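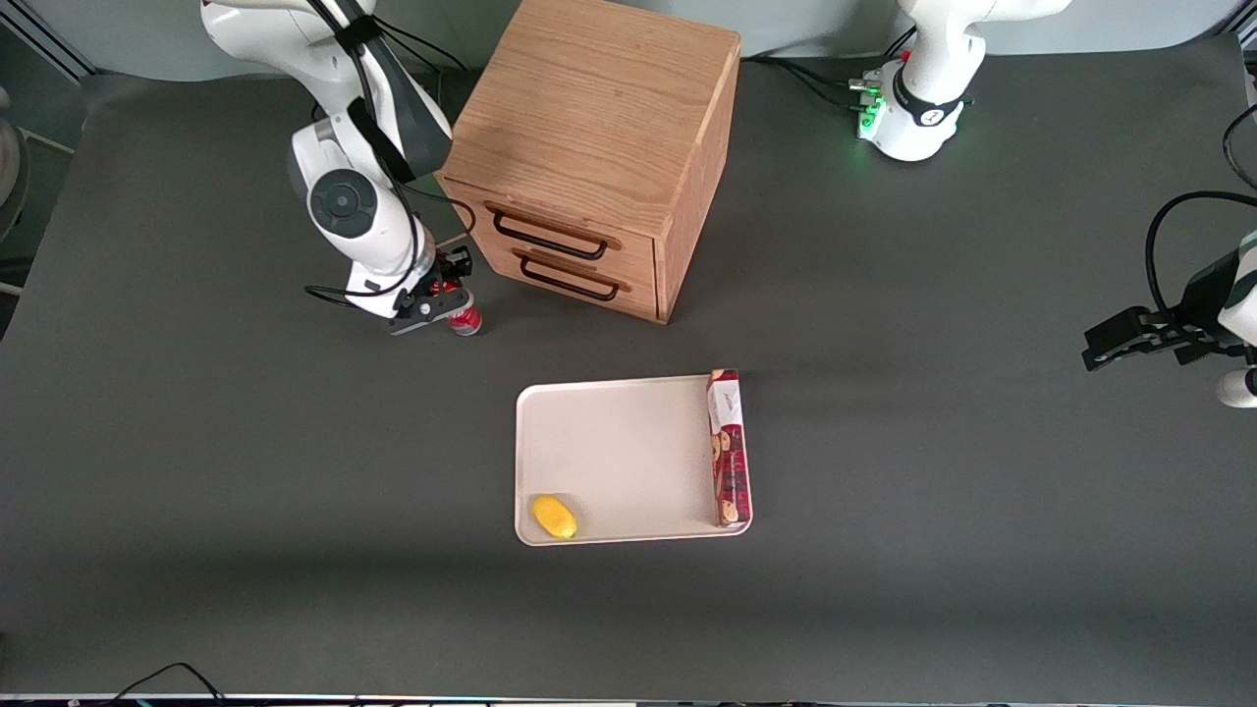 Religion, Law and Local Government
Handout 4: Land Use Rules and Houses of Worship

Instructor: Liya Kassa
Section leaders: Ciarán Tully, Océane Lévesque

Please read this handout before the section meeting. It covers the second half of the unit on religious freedom and local regulation. The first half dealt with the Free Exercise Clause in general terms, and your notes from those two lectures will be needed again.

1. Why zoning matters to congregations

Most disputes between a congregation and a government never involve a direct ban on worship. They begin with an ordinary permit. A congregation outgrows its building, or wishes to rent a former store, or would like to run a food pantry in its basement. The town's zoning code says what may be done on that lot, and a local board must decide whether the plan fits.

Zoning codes treat houses of worship in three main ways. Some allow them "by right" in a given district, so that no special approval is needed. Some allow them only with a conditional use permit, which gives the board a good deal of discretion. Others leave them out of certain districts entirely. Much of the litigation comes from the second group, where the written standards can be as loose as "compatible with the character of the neighborhood."

2. The constitutional background

In Employment Division v. Smith (1990), the Supreme Court held that a neutral law of general applicability does not ordinarily violate the Free Exercise Clause, even if it burdens a religious practice. Three years later, in Church of the Lukumi Babalu Aye v. City of Hialeah, the Court struck down a group of city ordinances that were found to target a particular religious practice. Students should be able to state the difference between the two cases in a few sentences.

Congress responded to Smith with the Religious Freedom Restoration Act of 1993. In City of Boerne v. Flores (1997), which itself arose from a church's request to enlarge its building, the Court held that the Act could not be applied to the states.

3. The federal land use statute

The Religious Land Use and Institutionalized Persons Act of 2000, usually called RLUIPA, followed. Its land use provisions contain several separate rules:

Substantial burden. A government may not apply a land use regulation in a way that places a substantial burden on religious exercise unless it shows a compelling interest pursued by the least restrictive means.

Equal terms. A religious assembly may not be treated on less than equal terms with a nonreligious assembly or institution.

Nondiscrimination. A regulation may not discriminate on the basis of religion or denomination.

Exclusions and limits. A jurisdiction may not totally exclude religious assemblies, or unreasonably limit them within its borders.

The statute does not define "substantial burden," and the federal courts of appeals have used different wording for the test. Extra cost or delay alone is often held to be insufficient. Courts look more closely where a board has changed its reasons from one hearing to the next, or where the congregation has offered conditions that the board did not consider.

The equal terms rule has also produced disagreement — chiefly over which nonreligious use is the proper comparison. A banquet hall, a private club and a movie theater may each be permitted where a church is not, and the choice among them can decide the case.

4. Problem for discussion: the Dunmore Road application

The town of Cirkham has a commercial district along Dunmore Road. Its code permits theaters and fraternal lodges there by right. Houses of worship need a conditional use permit.

Revby Fellowship, a congregation of 385 members, signs a contract to buy a vacant furniture store in the district. The store has 77 parking spaces. Its present sanctuary, across town, seats fewer than half its members, and it holds three services each Sunday as a result. The pastor, Gobnait Mac Suibhne, applies for the permit in November.

At the hearing, the town planner reports that the building can safely hold 560 people and recommends approval with a limit on weekday evening events. Several residents object to traffic. One merchant says that the town "needs the sales tax." The board denies the permit by a vote of four to one, citing parking. A lodge on the same road, with a larger hall and 60 spaces, has never been asked for a parking study.

Prepare notes on the following:

(a) Which RLUIPA claims are available to the Fellowship, and which is the strongest?
(b) Is the lodge a proper comparison? What further facts about it would you want?
(c) Does the contract to buy the store, signed before the permit was granted, affect the substantial burden claim?
(d) May the board rely on lost tax revenue? Consider whether its written decision mentions it.

5. Reading and written work

Read the edited opinions in the course packet, along with the short article by Rónán Ní Bhriain on local boards and the keeping of hearing records. The article is useful on a practical point that the opinions pass over: a court reviewing a denial will depend heavily on the minutes, and many small towns keep very brief ones.

The memorandum on the Dunmore Road problem is due Friday, January 3, 2020, by noon, in the department office. It should not exceed four double-spaced pages. Take the position of counsel for the town or for the Fellowship, and state on the first page which you have chosen. You must address the best argument against your side — a memorandum that leaves it out cannot receive the highest grade.

Case names should be given in full the first time they appear. Outside research is not required. Questions about the assignment should be brought to your own section leader, and requests for an extension must be made in writing to the instructor before the due date.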